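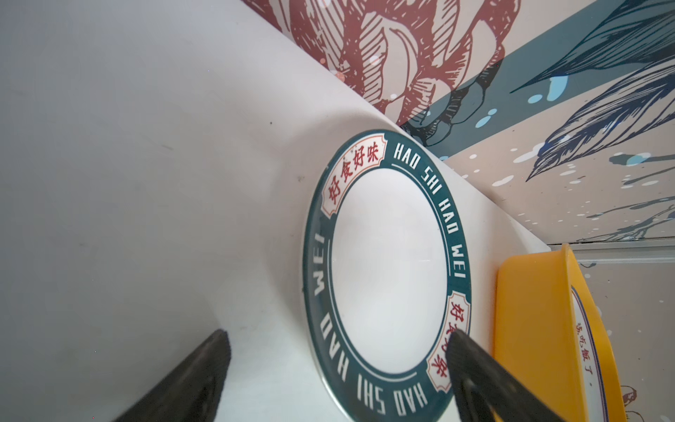 Setting Up / Part 4: Teaching Mumum to Grip a Plate by the Rim

By now you should have the arm homed, the wrist camera streaming and Mumum open on the Planner tab. If the stream keeps dropping, go back to Part 3 and sort that out first, please! Everything from here on leans on the wrist view, and I've wasted whole afternoons tuning grasps against a picture that was half a second old.

I'm using our dinner plates for this part, the ones with the dark teal rim and HAO SHI HAO WEI running around it. You can use any plates you like, but I'd really recommend something with a busy rim for your first go. A plain white plate on a white countertop gives the edge finder very little to work with, and a lettered one gives it a bit too much, so you'll learn more from the second kind (and swear more, sorry).

Before you start

Check that the grasp library is loaded. It's called Chatzigeorgiou in the plugin list, and it should have a green dot next to it. A gray dot means it's installed but the planner can't see it. Restart the planner, leave the camera driver alone, and the dot usually comes back.

CAUTION: Set the gripper force limit before you enable closing. The default profile is meant for foam blocks. Ceramic is a different story, and a plate that gets squeezed off-center can flip out sideways pretty fast.

Fitting the rim

1. Jog the arm until the plate fills most of the wrist view. Both fingertips should be in the picture too.

2. Press Detect. Mumum draws an ellipse over whatever it thinks the outer rim is.

3. Look closely at that ellipse. If it has settled on the line between the teal band and the white center, open Rim Options and switch Prefer to Outermost. The inner line has lovely contrast, so the detector falls for it all the time.

4. Turn on Ignore Print. This masks lettering and the little cream panels with the red characters, and it stops the fit from wobbling when a fingertip covers part of one.

5. Press Detect again and watch the fit score for a few seconds. You want it steady. A high score that jumps around is worse than a middling one that sits still.

Note: My first fit used 1,343 wrist frames and it was fine for plates facing the camera, but it fell apart as soon as the plate turned. Adding edge-on views brought the set to 1,652 and I haven't felt the need to go back for more. If you're recording your own, tilt the wrist a lot. More than feels sensible!

Planning the pinch

6. Open the Grasp tab and choose Rim Pinch. Don't pick Wide Span here, even if the plate looks small enough for it.

7. Set Finger Sides to Front/Back. The planner will try to put one finger on the eating side and the other on the underside, with the rim between them.

8. Set Settle Time to 200 ms. That's how long the arm waits after closing before it reads the finger positions again. I tried shorter values and kept getting a reading from fingers that were still moving.

9. Press Preview. Step through the path with the arrow keys and keep an eye on the second arm if you have one mounted. Preview only checks against arms listed in your cell file, so an arm you forgot to add is invisible to it.

10. Press Run at low speed, with your hand on the stop button.

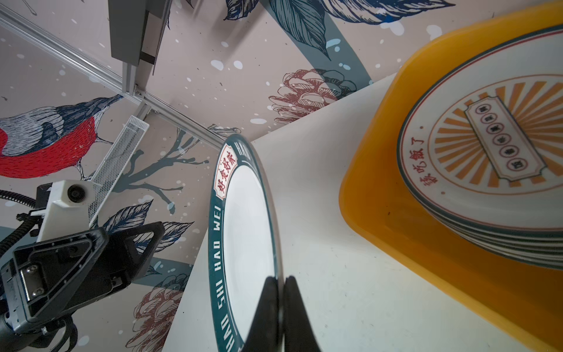
Rim pinch with the plate nearly edge-on: one finger on the front face, one on the back.

Edge-on is where the ellipse gets skinny and the planner starts to doubt itself. You'll see the fit line turn amber. Amber is okay – it means Mumum has stopped trusting the picture for depth and is going by the finger gap. Red means it has lost the rim completely, and you should open the view back up before asking for another move.

A stack of plates nearby can also steal the detection, especially in a tray where you can see a lot of rims at once. Draw a keep-out region over the tray while you're working on a single plate. Just remember to delete it before you move on to stacks, or you'll get the message "no candidates in view" and wonder if you're losing your mind. (Ask Naima Kabbaj how long that one took us.)

If you use the Trastitz export, save the grasp now. The export copies the last saved grasp and leaves out whatever is on your screen.

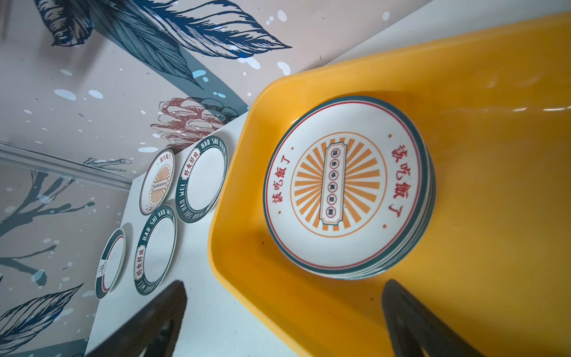

Culby, 27 July 2019

Update to this part, for anyone working with several plates. Nélida Bravo wrote in asking why her planner kept choosing a plate by the wall when she wanted the top one in the tray. It's a sorting setting, and I'd left it out completely.

11. In Scene, open Target Order and change Largest Rim to Region First.

12. Draw one region over the tray and another along the wall side of the counter. Name them something you'll recognize later. Mine are "tray" and "wall".

13. Drag the region you want to the top of the list and press Apply.

Caution: Regions are stored in counter coordinates. If you shift the tray, redraw its region before you press Run.

Part 5 picks up with matching plates by pattern. Save your scene file before you close the planner; it'll ask for it on the first screen.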